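Filed under: Opinion | Fashion & Modelling

Modelling agencies should stop charging new faces for their own portfolios. I have thought so for years, and the rates published by agencies in Skilldale last December only made me surer of it.

The usual arrangement goes like this. A girl of 17 is signed, her parents are pleased, and she is sent off for test shots. The pictures cost 407 pounds. Nobody asks her for the money on the day. It goes on her account, along with the website fee, the printed cards and a bed in the agency flat, and comes out of whatever she earns later. I have seen statements where a model had worked nine jobs and still owed over 2,000 pounds.

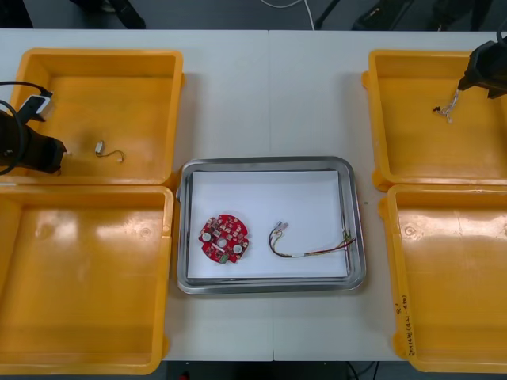 Dagný Sveinbjörnsson
Columnist and former booker

Agencies say they are taking a risk and that most new faces never pay it back. I was a booker at Briem for long enough to know that the second part is true. Most don't. But the agency chose them, and it chose the photographer as well, often one it sends work to all year round. If a shop buys stock that doesn't sell, it doesn't send the bill to the coat.

Oddur Dalsgaard, who ran the men's board when I was there, used to argue that a model who pays for her book takes it more seriously. I never saw that. What I saw was young people saying yes to poor jobs — catalogue days at 200 pounds before commission, a showroom for Jellel that paid in clothes — when they ought to have been at home revising for exams.

Dridero dropped the charges two years ago and signs fewer people now. I think that is a good result. An agency that has to spend its own money looks harder at who it takes on, and the ones it turns away can get on with something else.

Until the rest follow, parents should ask for the full list of charges in writing before anyone signs, and ask what happens to the debt if she leaves.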